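카펫 깔고 한 달, 방 정리 중간 보고

2021년 11월 16일

지난번 글에 카펫 깔았다고 자랑만 하고 사라졌더니 후기 언제 올라오냐는 댓글이 두 개나 달렸더라고요 ㅎㅎ 그래서 써 봅니다. 10월에 들였으니까 이제 한 달쯤 살아 본 셈이에요.

색은 끝까지 고민했어요. 진회색으로 거의 마음을 굳혔다가 결제 직전에 연한 색으로 바꿨거든요. 우리 방이 북향이라 낮에도 좀 어두운데, 바닥이 밝아지니까 확실히 덜 답답해요. 대신 머리카락이 정말 잘 보입니다... 예전 바닥에서는 못 본 척할 수 있었는데 이제는 안 돼요. 제가 이렇게 머리가 많이 빠지는 사람인 줄 몰랐네요.

제품은 Puvik이라는 데서 샀고요, 처음 펼쳤을 때 냄새가 꽤 났어요. 창문 열어 놓고 3일쯤 지나니까 괜찮아졌는데 예민하신 분들은 날씨 따뜻할 때 사세요. 저는 그동안 패딩 입고 책상에 앉아 있었습니다. 모서리도 자꾸 말려 올라와서 두꺼운 책으로 눌러 놨어요. 오른쪽은 금방 펴졌는데 왼쪽 구석 하나가 아직도 고집을 부리는 중!

카펫 깔면서 바닥에 굴러다니던 물건도 싹 치웠어요. 멀티탭은 책상 뒤로 올리고, 케이블은 찍찍이로 묶고, 언제 산 건지도 모르는 상자들은 Lemura 수납함에 몰아넣었어요. (수납함 안은 묻지 말아 주세요.) 치우다가 작년에 잃어버린 이어폰 한 짝이 나왔는데 문제는 나머지 한 짝을 지난달에 버렸다는 거예요. 너무 아까워서 한참 들고 있었어요.

청소는 Walham 청소기로 이틀에 한 번씩 밀어요. 넓은 데는 금방 끝나는데 가구 밑이랑 좁은 틈이 늘 문제라, 거기는 납작한 솔로 바꿔 끼우고 엎드려서 합니다. 결 반대 방향으로 한 번 밀고 다시 결대로 밀면 먼지가 훨씬 잘 나와요. 커피도 벌써 한 번 쏟았는데, 문지르지 않고 마른 수건으로 꾹꾹 눌렀더니 자국은 거의 안 남았어요. 가까이서 보면 살짝 보이긴 해요.
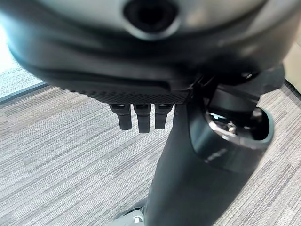
시커먼 부품들 틈으로 보이는 연한 색 카펫

밝은 바닥에 검은색이 올라가니까 대비가 꽤 세죠? 처음엔 좀 튀나 싶었는데 저는 이 조합 마음에 들어요. 원래 커튼도 검은색으로 맞출까 했는데 방이 도로 어두워질 것 같아서 그건 참기로 했어요.

다음엔 책장 정리한 얘기 올릴게요. 버릴 책이랑 남길 책을 나누다가 다 읽느라 하루가 갔거든요. 혹시 카펫 모서리 빨리 펴는 방법 아시는 분은 댓글 좀 부탁드려요. 스팀다리미를 대도 되는지가 제일 궁금합니다!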